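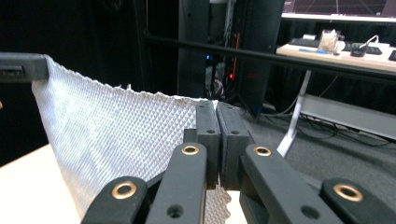

A reader of the last column wrote in to ask why anyone would pay Grestine prices for a tea towel when a bag of old shirts does the job for nothing. She has been drying up with the same striped pyjama leg for years, she tells me, and it has never once left fluff on a glass. I have no answer to the pyjama leg. I can only report on the towels, having lived with four makes of them through the whole of August, in a kitchen with no dishwasher and a family that uses a clean glass for every sip.

Grestine first, then, as it costs the most. It comes folded in a box with tissue paper, like a christening present, and a leaflet telling you to wash it three times before use. I washed it three times. It still pushed water round a dinner plate as though it had been asked to rinse it. By the fifth wash something gave way and it began to drink, and from then on it was very good indeed, especially on wine glasses, which it leaves without a smear. My complaint is that I had to put in two weeks of laundry before getting what I had paid for. The hanging loop came off one corner in the second week. I sewed it back on, and it came off again, taking some of the towel with it.

The Fanum is a cotton waffle, sold in pairs, and it is the one my family reached for without being told, in so far as they reached for any. It soaks up a great deal and dries on the rail by supper. Against that, it shrinks. Mine went in a decent oblong and came out of a hot wash something closer to a square, and the hem, which had not shrunk along with it, now ripples like a lasagne. You stop minding. It catches on forks, and on the grater it is a menace to itself, so keep a lesser cloth for the grater.

Delorme makes the handsome one, with a blue border and a picture of a lighthouse. I can't recommend it for anything wet. We hung it over the oven door, where visitors admired it and dried their hands on their trousers.

Then the Plernon, which the market stall sells in bundles tied with string. No box, no leaflet, no lighthouse. It is thin and a bit rough, and it sheds for the first few washes, so do the tumblers with something else until it settles down. After that it simply gets on with pans, baking trays, the floor under the fridge, and the dog when it has been in the pond. I boiled one with bleach after an accident with beetroot and it came up grey, which it had more or less been to begin with.

A word on fabric softener, as the packets are all shy about it. Leave it out. It makes a towel feel lovely and work like greaseproof paper. If yours has stopped drying things, a hot wash with a cup of vinegar will usually bring it round, though the kitchen will smell like a chip shop until the evening.

If I had to buy again tomorrow I'd get the Fanum pair for glasses and plates and a bundle of Plernon for everything else, and I'd buy the Fanum a size up to allow for its habits. The Grestine I would accept as a gift, ideally from someone who had already washed it five times. The lighthouse is still on the oven door.

As for the reader with the pyjama leg, she adds that the other leg is still in the drawer, unused. At that rate she won't be needing my advice until well into the next century.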